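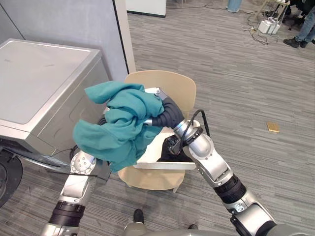
A teal piece beside the washer, with a dark garment in the white tray on the chair.

Most of the laundry space in the Beswood apartments is an afterthought. The washer goes where the pipes are, and whatever floor remains has to do for sorting, folding and standing. At the Lurngate building, the machines share a room with the vanity, and residents have worked out their own ways of coping.

The most common fix is a chair. A plain one with a flat seat takes up little floor and holds a tray or a shallow box at a height that saves bending. Dark clothes go in the box, and colors wait on top of the washer until their turn.

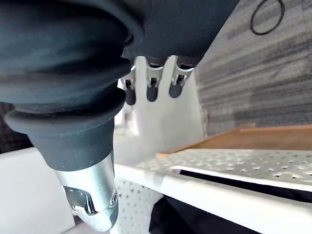 Sorting is where people differ. Some residents keep two piles, dark and everything else, and wash each when it gets big enough. Others run a small load every evening after 8 and never sort at all. A new teal shirt washed with old black pants will usually come out fine in cold water. A new teal shirt washed with white towels is a bigger risk.

Mertens, the company that manages the building, put out a laundry sheet in January. It asks tenants to check the drum before and after each load and to leave the door open between washes so the rubber gasket can dry.

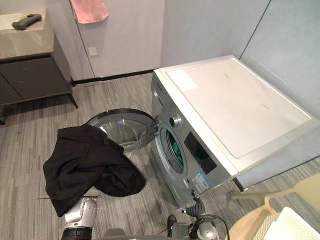 The sheet also covers heavy items. Jackets and thick pants should go in first, loosely, with lighter things after them. A drum packed tight won't rinse well, and the clothes come out stiff with detergent.

Baskets get less attention. Vimport, a housewares store near the building, sells a plain plastic one with cutouts in the sides, and it has become a regular sight in the hallways. Air gets through to the clothes, and the basket rinses clean in the shower.
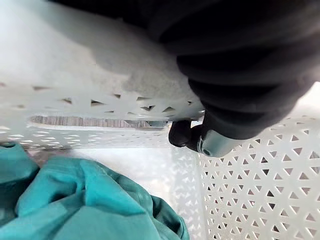

How long can damp clothes sit in a basket?

A couple of hours is fine in a dry room. After that, hang them up or wash them, even if the load is small.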